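Re: [breren-equip] Next year's gripper budget – how many, and what else?
1st April

Hello everyone,

> We're putting in for hand-held grippers for the new room at Hafstein and
> have been asked for one figure by the end of the month. Is it just a matter
> of multiplying the unit price by the number of people? And has anyone tried
> the Nollonis pads?

Thank you for asking this, and please don't feel silly about it – we did just that sum ourselves in January and were rather pleased with it for a whole afternoon. The grippers were the easy line. What we'd left out was everything that goes round them, and by the time we had added it all up the Asel room had grown by quite a bit.
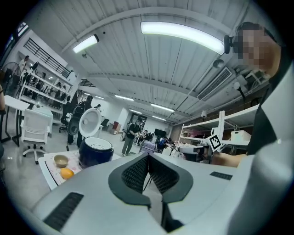

Furniture, for a start. You'll want plain white tables, more than you think, and proper open shelving, as the kit has to live somewhere between sessions. Then the household things. A rice cooker with a hinged lid is a lovely thing to practise on, but lids and catches do wear when they're opened all day long, so I'd put down two of anything with a hinge. Bowls and fruit are cheap enough to come out of petty cash (ours does, and the oranges get eaten).

Finger pads are the other one. We go through a pair every three weeks or so per gripper, and we bought 22 pairs to begin with, which lasted nowhere near as long as I'd promised. I'd ask for a separate line for them. We did try the Nollonis ones and liked the grip, though they take a while to arrive.

For eight grippers our spares and printed markers came to 644 on top of the main order, before delivery. I'm very happy to send you the spreadsheet if it would help – it's untidy, but the formulas work.

Do let us know what figure you settle on, and good luck with the form!

All the best from the Asel room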